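Workplace News: Hand-Guided Training Comes to the Powell Site

The packing and kitting group at our Powell site has spent most of August getting ready for the first automated cell in the building. The cell comes from Rudetti and will take over part of the small-goods line, mainly hanging and placing light items that are now done by hand. Before it can do any of that, people have to show it how. That work is being done by line staff, who perform each task with hand-held grippers while cameras record the motion.

Six employees signed up for the first round. They came from both shifts and kept their regular pay grade, with a skill premium added for the hours spent recording. Their places on the line were covered by temporary staff.
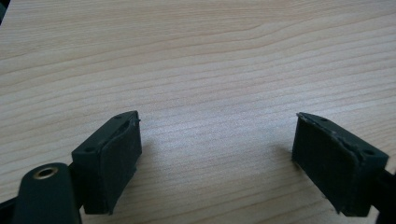
Pay was the first thing people asked about, and the second was what happens to the line jobs once the cell is running. Management has put its answer in writing: no layoffs at Powell tied to the cell, and any change in job title to be discussed with the employee at least 80 days ahead. Equipment care has already become a new task. The grippers have dark pads on the inner faces of the fingers, and the top edges of those pads fray. Checking them is now part of the start-of-shift list, and one person per shift is responsible for ordering replacements through the tool crib.

The recording itself is repetitive. A person picks up an item, moves it, sets it down or hangs it, then clears the table and starts over. The target for the first round was 156 usable recordings per task, and the group has met it for three tasks. Staff who have done the work say the hard part is slowing down. Years on the line teach you to grab two things at once and look at the next one before you let go of the first, and the recordings need each motion finished before the next one starts.

Several people also noted that the standing posture is different from line work. Arms are held forward longer, and the wrists do less turning. After the first week the sessions were shortened and a break was added at the midpoint. Anyone who has wrist or shoulder soreness should report it to their lead the same day, as with any other station.

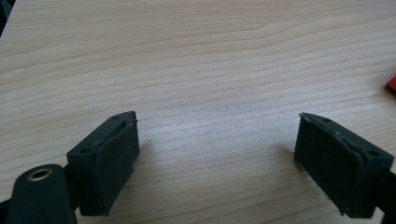
Will the recordings be used to rate how fast an employee works?
Under the Dimow agreement they can be used only to train the cell. Supervisors do not have access to the files, and recordings are stored without names or badge numbers. An employee who leaves the program can ask to have later use of their recordings stopped.

The next step is hanging tasks, which have been the slowest to learn. An item has to be held at the right angle next to a post, brought in over a small peg, and let go without pulling on the stand. With bare hands most people do this by feel. With a gripper there is much less to feel, so you have to watch the item the whole way in.
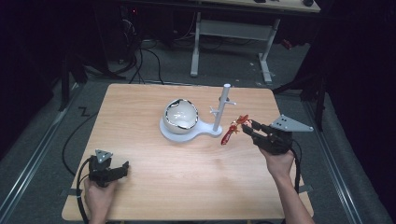

It also takes some practice to manage two grippers at a time, one in each hand, and keep the cables out of the way. New people start with a single gripper and move to two when they are comfortable - for some that was the second session, for others it took longer. There is no deadline for it.

Our Nistance site will begin the same program after Powell finishes its hanging tasks. Sign-up sheets will be posted outside the break room there, and no experience with automation is needed. Powell staff who would like to help train the Nistance group should tell their shift lead. Travel time between the two sites will be paid.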